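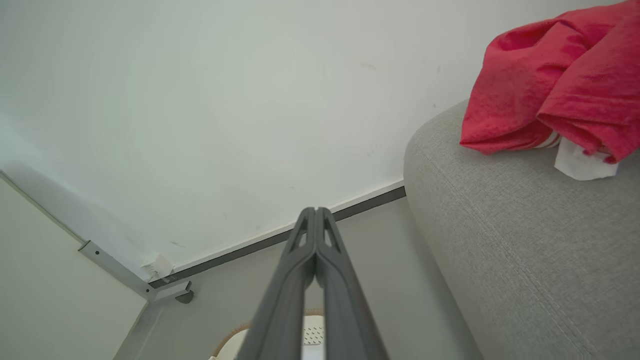

4. Tidying the staff lounge with the Tonus

Hello again, Arsalan Sethi here. If you've got this far, you've charged the Tonus and walked it round the building, so now it can do some work. I start everyone off in the lounge at Bandholm. It's a forgiving room, and the jobs are the sort we all used to leave for each other: clothes left on the sofa arm, bits of paper down by the skirting board.

4.1 Before you press Start

1. Check that the two fingers close evenly at the tips. If one sits ahead of the other, run Align from the Tools menu and look again.

2. Wipe the little wrist camera with the dry cloth from the kit. Please don't use your sleeve (I did, and spent a morning wondering why everything looked foggy).

3. Choose Soft Items on the tablet. This sets the grip to level 2, fine for a towel or a jumper. For paper and tape, go up to 3.

4. Stand where you can reach the stop button. You don't have to hold it.

4.2 The first pickup

5. Tap the thing you want on the tablet picture. With red cloth on grey upholstery it's dead easy. White scraps against a white wall are another matter, so zoom in before you tap!

6. Wait for the tone, then press Go. The arm pauses for 10 seconds the first time, and it does feel like ages.

7. If it picks up a fold of the sofa cover as well, press Release and tap again, nearer the middle of the cloth.

Caution: keep it out of tight corners where there's a metal bracket or anything else fixed at floor level. Press Back Off and fetch the scrap yourself.

Note: anything with a label or tag showing goes in the lost property tray. The Tonus won't read the name for you.

4.3 Who does what now

Farzana Memon and Mohsin Dogar used to do this round by hand before the early shift. They now set the robot going and check the trays afterwards, and Farzana has taken on the supply orders too, which she'd been asking to do for ages. Mohsin still prefers a broom for the corners and I'm not going to argue with him.

You're allowed to stop the robot whenever you like, whoever started it. Put a line in the Rulton log saying where it was and what it was reaching for. If it stops twice on the same item, leave it switched off and ring Shahzad Soomro.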